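Ikley's open afternoon in May was smaller than I expected, two rooms on the upper floor and a sign-in sheet by the elevator. I was visitor 7. Rania Tahiri took our group through.

The first room was all talk. Brijesh Yadav showed a chart of the demonstrations they had saved so far, 2,951 in total, and explained that each one is a person doing the job through the robot – by remote control for most tasks, by pushing the arm along by hand for a few. Of those, 514 had been thrown out, mainly for pauses where the operator stopped to think.

The second room was the one I came for. The work there is with toys and cloth on a long white table.

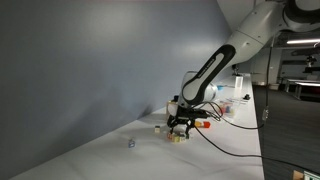
Small blocks on the table, with the gripper over them.

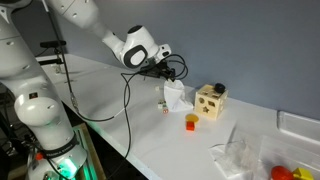
I asked Sunita Tillman how long it takes a new operator to get useful. She said two weeks, and that people who play video games are not much faster than anyone else. The hard part is judging depth. Visitors could sign up for a short turn at the controls, but the list was full by 3 p.m. – go early if they run it again. Parking is behind the building and free.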